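Stusance Readers' Board
Category: Biography & Memoir > Royal lives

Paperback or hardback of the Bilgin life of the queen consort?
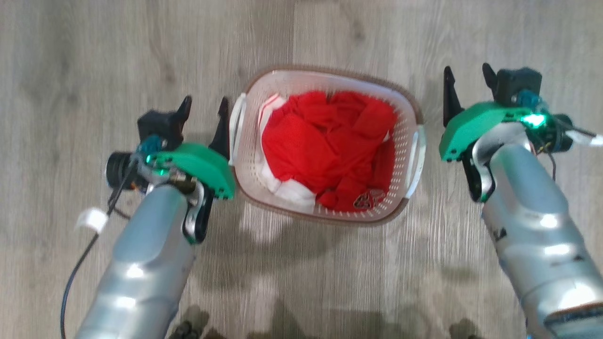

inkwell_north: Does the paperback have the same text as the hardback?

foliomark: The main text is identical, but the appendix of letters has been dropped and the source notes are cut to a short list. The hardback runs to 690 pages including both.

inkwell_north: Thanks. Is the appendix needed? I mostly want the chapters on the engagement and the first years at court.

foliomark: For the engagement, yes. Chapter 5 quotes the letters in fragments and refers to the appendix for the full wording. In the paperback those references are still printed, so they point to pages that are not in the book.

quartobound: I'd disagree that it matters much. The letters are mostly about travel and household bills. The author uses the good lines in the chapter itself. I have owned both and kept the paperback.

foliomark: The good lines, selected to support the author's reading. Letter 13 is quoted as proof that she was reluctant to marry. In full it shows she was reluctant to marry in December, on account of the roads. That is a different claim.

quartobound: It can bear either reading. The paragraph after the roads is about her father's opinion of the match and it is not warm.

foliomark: Her father's opinion – not hers.

tallow_lane: The Flidden edition of the letters covers the same years with proper notes on dating. If inkwell_north buys that plus the paperback, the hardback is redundant. Flidden also corrects two dates that Bilgin has wrong in both formats.

inkwell_north: Is Flidden readable for someone who isn't a historian?

tallow_lane: Readable in small amounts. There is a family tree at the front and a list of court offices at the back. The introduction is dry and can be left until last.

quartobound: The Fandon book club copy is another option. Same pages as the hardback, thinner paper, no plates. Usually cheap second-hand.

foliomark: Check the copyright page before paying. An early Fandon printing was abridged by 200 pages and the jacket doesn't mention it.

inkwell_north: I'll look for a full Fandon copy first and go to the hardback if I can't find one.

14 replies · 3 people follow this thread · Share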